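Can a robot put the fruit away yet, or am I dreaming?
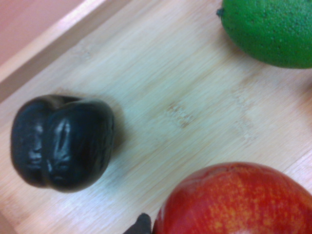 Last edited 27/05/2020 by Lyle Tran

I do a bit of kitchen cover at a sheltered housing place in Keston, and my least favourite job is the fruit. It comes down on bamboo trays, all mixed up, and somebody has to sort it back into the right bowls. A tray might have an apple, a lime and something dark and wrinkly that I'd need to pick up and squeeze before I could tell you what it was. My manager has been sent a leaflet by a firm called Plurari about an arm that "handles produce", and she's quite keen. Has anyone here used one? Is it any good at this sort of thing, or would I spend all day picking up after it?

Dolores Kowalczyk

We had a Plurari on trial at our packing shed for 3 weeks last July. Apples, lovely. It got hold of them round the middle and put them down gently, no bruises that I could find. Limes were fine too once they stopped rolling. What it hated was anything shiny and dark with a crease in it - it would go in at a funny angle, have a think, back off and try again. I timed it on a mixed crate of 58 pieces and went off and made a tea while it was on the last few. I can do a crate like that before the kettle boils!

So yes, it can do the chore, but slowly, and you need to spread things out first. If the fruit sits well apart on a pale tray it does far better than with a heap in a bowl. Then again, if you're spreading it all out by hand you've done half the job yourself (my husband's point, annoyingly).

Ezekiel Lyons

no. get a teenager

Chun-hung Lo

I look after two arms at Fitzsimmons, mostly boxes and jars but we've tried them on veg. Ask the firm to bring one round and run it on your own trays with your own fruit, and don't let them tidy up first. Ours was trained on 503 grabs and was hopeless with peppers until we added a lot more. Also ask who cleans the fingers. I forgot to ask, and it's me.

Comments (3)

Mortimer Nakamura: Dolores, was that the older model? Caditz has a soft-fingered one that might suit plums and things.

Dolores Kowalczyk: No idea, sorry - it was grey and it beeped.

Lyle Tran: Thanks all. She's asked them for a demo, I'll save up the awkward fruit.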